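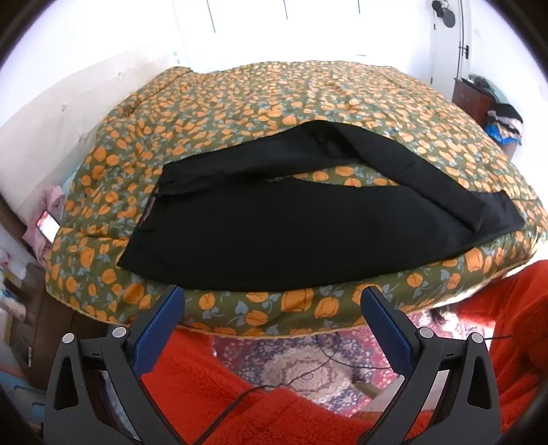 Black trousers laid out on a quilted comforter, partly folded.

Folding trousers

Folding trousers is the job of getting a pair of pants flat and small enough for a drawer, a shelf or a suitcase. I've kept this entry in the Hestel Household Pages for years now, and it still gets more mail than anything I've written about soup!

Most people I know use a bed. It's big, it's soft, and you can spread both legs out wide while you look for the creases (a table works too, but mine always has mail on it). A quilted cover gives a little under your hands, so smooth from the waistband down and don't press too hard.

The flat fold is the usual one. Lay one leg over the other, line up the hems, then bring the hems up toward the waist and fold again. For dress pants, match the inside and outside seams of each leg first, so the crease lands down the front. The Trindover fold, which my aunts swore by, goes in thirds and stands up by itself in a drawer. The Wolton roll is the suitcase version, and I can get nearly 40 pairs in our big cedar chest that way, though heavy denim fights back.

Black fabric shows every bit of lint, so I run a brush over it before the last fold. Smooth, matte cloth can pick up a shine from ironing, and a pressing cloth helps with that.

See also: Hanging trousers; Ironing; Packing a suitcase

Last updated February 17, 2020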